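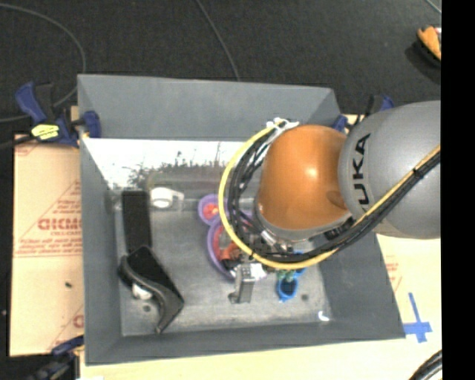
Vivero and Skesberg Merge Regional Parts Distribution Under One Name

Combined company will serve 248 independent repair shops from a single catalog

December 16, 2021 - Vivero, a distributor of replacement parts for household appliances, and Skesberg, a family-held supplier of pumps, seals and small motors, have completed the merger of their distribution businesses. The combined company will trade as Vivero. The Skesberg name will stay in use as a product line for pumps and seals.

The agreement was signed in November after the owners of both companies approved the terms. Financial details are not being disclosed.

Starting with the new year, customers of both companies will order from one catalog and receive one monthly statement. The two businesses together supply 248 independent repair shops. Of those, 42 held accounts with both companies and have been placing separate orders, often for the same repair.

"A shop fixing a dishwasher would buy the door latch from us and the drain pump from Skesberg," said Buppha Limsakul, managing director of Vivero. "That was two orders, two deliveries and two invoices for one machine. Our customers have been asking us to sort this out for years."

Limsakul will lead the combined company. Petrică Sandu, who has run Skesberg's distribution business since its founder retired, becomes director of operations and will be responsible for warehousing, purchasing and returns.

What changes for customers

Existing account numbers remain valid. Shops with accounts at both companies will keep their Vivero number, and any open Skesberg balance will be moved to it. Credit limits will be added together and reviewed at the end of the first quarter.

Part numbers will not change for now. Skesberg numbers can be entered in the Vivero ordering system with or without the leading letter. A cross-reference list will be mailed to all account holders with their January statement and can also be requested by phone.

The daily order cutoff will be 3 p.m. for both product ranges. Skesberg customers previously had a noon cutoff. Orders received after the cutoff will go out the next working day. Saturday pickup continues at the Vivero counter only.

Prices in the printed Skesberg price list will be honored through the end of March. Special orders already confirmed by either company will be filled on the terms stated in the confirmation.

Warehouses and staff

Stock from the Skesberg building on the river side of Flositz will be moved to Vivero's main warehouse on the north edge of town. The move will be carried out in stages, starting with slow-moving items, and both buildings will ship orders until it is finished. The Skesberg building will then be given up when its lease ends in the summer.

The combined company employs 59 people. No layoffs are planned as part of the merger. Warehouse employees at Skesberg have been offered positions at the main warehouse at their current pay and with their years of service carried over.

"Most of our people know the parts by sight, and that is hard to replace," said Sandu. "I wanted it in writing that they would come along, and it is."

Returns and warranty claims

The two companies have handled returns differently. Vivero accepted unopened parts within 30 days, while Skesberg asked for a call first. The combined company will use the Vivero policy for all parts except motors, which still need a return number issued by phone. Warranty claims on parts bought before the merger should be sent to the main warehouse with a copy of the original invoice.

Delivery of larger items will continue to be handled by Sârbu, the freight company that has worked with both distributors. Routes are unchanged, but shops that used to receive two Sârbu deliveries a week may see them combined into one - drivers will confirm the new day in advance.

About Vivero

Vivero supplies replacement parts for washers, dryers, dishwashers, refrigerators and ranges to independent repair shops. The company is based in Flositz. It sells to the trade only.

Contact

Questions about accounts and statements can be directed to the Vivero customer desk. Media inquiries should be addressed to the office of Buppha Limsakul, Vivero, Flositz.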